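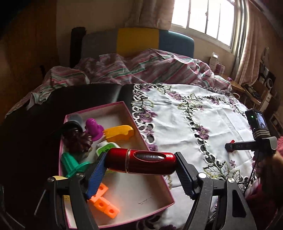 Readers wanted for the Tirnellow letters project

Do you love old handwriting? We have 246 letters written by people in and near Tirnellow, and we want all of them typed up so anyone can search and read them. You don't need any training – just patience, a computer and a bit of curiosity!

Each reader gets a batch of 4 letters at a time. Some are a single page about the weather and the price of hay. Others run on for pages, and the Gauthier family letters are a real treat (two sisters, one long argument over a piano).

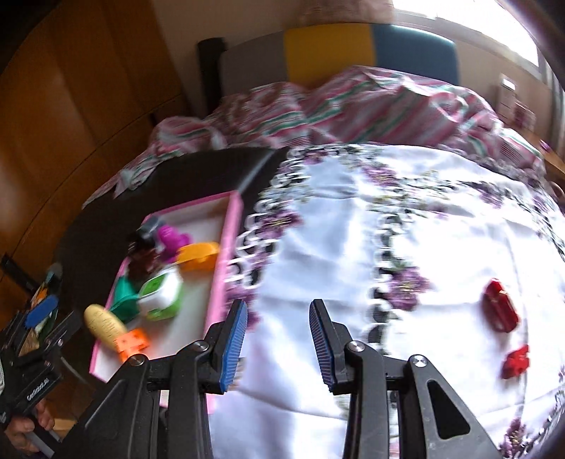 Vichien Onsri will send you a short guide to the trickier spellings, and he is happy to look at any word that has you stumped. Most people finish a batch in an evening or two, but take the time you need. We'd like to have everything typed by December.

This is unpaid, and open to anyone 16 or over. To join, write to Svitlana Tymoshchuk at the Tirnellow reading room by 8/2/20 and tell her if you can read cursive in any language besides English – we have a few in French!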